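September, evening

I am writing this sitting on my coat, because the chair went down to the van already and I did not want to call it back. Anayeli says that a person should write down the last days in a place, otherwise they disappear. So I try.

We started at eight. The plan was that I finish the small room and she finishes the kitchen, and then we meet in the corridor and be proud. By eleven I was still in the small room. It is strange how a room with so little furniture can hold so many things. I found the instructions for the lamp, in nine languages, and I read the one in my own language from beginning to end, standing up, like a letter from home. Then I put it in the rubbish.

The cupboard was the worst. I had kept every box from every thing I bought in this country. The box from the Hisis kettle, the box from the Lirik radio, even the polystyrene pieces, which break into little balls and then walk with you through the whole flat on your socks. In my mother's house a good box was never thrown away, and I suppose I carried this rule with me without asking if I still need it. Anayeli held up the kettle box and asked me where is the kettle. The kettle died in spring. So we flattened the box, and after that one the others were easier.

For the move itself we hired Tritis, two men and a van, 85 pounds for the morning. They were polite and very fast. One of them lifted my bookcase alone and asked me if I was a teacher. I said no, only a slow reader. I had 50 pounds in an envelope for the extra half hour, but they did not need the extra half hour, so tonight the envelope paid for our dinner, and there is enough left for the paint.

The paint is my worry. The walls in the small room are white, and I believed they were clean until the furniture was away. Now I see all my years on them. Grey marks where the desk was rubbing, small dark spots where I cannot remember what was there. I tried with a damp cloth and a little washing-up liquid, in circles, as my neighbour told me. Some marks became lighter and some only became wider. The deposit is a big sum for me and I would like to see it again, so tomorrow I will buy a small tin and a small brush and do the worst places. I hope that white is white. Anayeli laughed at this and said there are 3000 whites, and they are all different when they dry.

The carpet also. It is this speckled brown kind that hides everything, and I was always grateful to it, but it hides things only from standing height. On my knees I found a button, two paper clips, a grain of rice. We gave the vacuum cleaner to the van by mistake, so I must borrow one before I can finish the floor.

I had an argument with myself about the rubbish bags. I do not like when the bags lie everywhere and one forgets which is rubbish and which is clothes for the charity shop. It happened to my cousin that she gave away her winter coat like this. So I made a system: the clothes go in the blue bags and the rubbish in the black ones, and the blue ones wait in the corridor. The system worked until four o'clock, when the blue bags were finished.

After this we drank tea from the measuring jug, in turns, as the cups were gone. Anayeli told me about her first room in this city, over the bakery that had her family name by accident, Rosales, with a big sign. People rang her bell to ask for bread. She stayed there two years and she says she still wakes up early from the smell, even when there is no smell. I like this story and I had not heard it before, although I know her so long. Maybe one has to sit on the floor for this kind of story.

She went home at seven. I walked through all the rooms and my steps were louder than usual. I did not feel sad, more like the moment when a train has stopped but the doors are not open yet. The kitchen is done – she cleaned even behind the cooker, I must thank her properly. The bathroom is done except the shelf. Only the small room is left, with its wall and its black bags, and I will look at it again with fresh eyes in the morning.
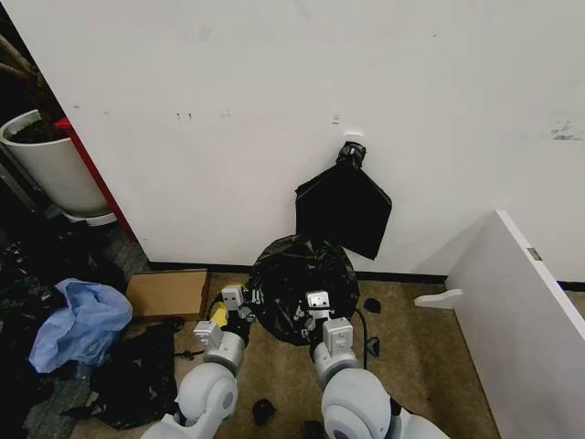
Next morning, early

I slept badly on the mattress but the light was nice. Things to do before noon: paint and brush, borrow the vacuum cleaner, take down the bathroom shelf, bring the clothes to the charity shop, read the meter and write the number on paper. The keys go back at five. I have also to ask the post office about my letters, I keep forgetting this.

Anayeli has sent a message that she comes at ten and brings bread.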